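Noelia Cuesta
@noeliacuesta
26 August 2023

okay so I finally finished my first month of learning Esperanto for real this time and I have THOUGHTS (thread)

I tried once before, in January, with the Mundomano app. Lasted 13 days. It kept giving me sentences about bakers and I don't know any bakers!!

This time my friend Cameron Gilchrist dared me to learn 1000 words before his birthday and I am very easy to dare

Stuff that's easy: every noun ends in -o, every adjective ends in -a, the verbs don't change depending on who's doing the thing. After four years of high school French I almost cried

Stuff that's not easy: the -n ending. You stick it on the direct object and I forget it every. single. time. Cameron just texts me back the letter n now, nothing else

Best trick so far is going room to room and saying what I see. Colors are great for this (ruĝa, oranĝa, verda) and so is anything you eat off of. Telero is plate, bovlo is bowl, tablo is table

verda tablo, oranĝa telero, rozkolora bovlo:

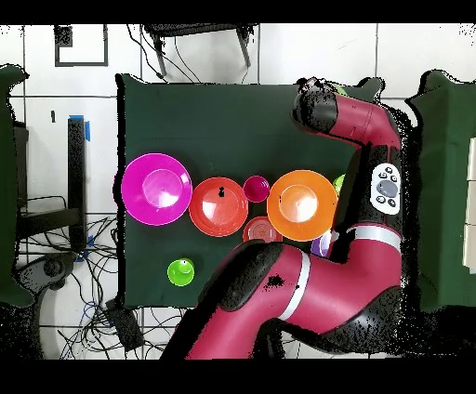
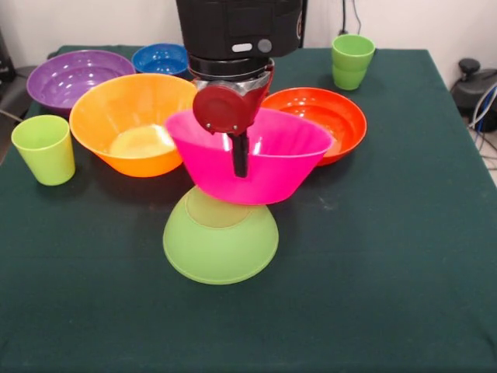 and you can stack the little prefixes on everything, which I love. Mal- flips a word around, so granda is big and malgranda is small. You get 2 words for the price of one and my total goes up with barely any work (Cameron says this is cheating, it's in the dictionary, Cameron)

Next up is the Vidal reader, the one with the short stories. I peeked at the first page and got most of it except one verb I'm still mad about

If anybody has podcast recs for slow talkers please send them, I'm on 13 words a day and my ears are way behind my eyes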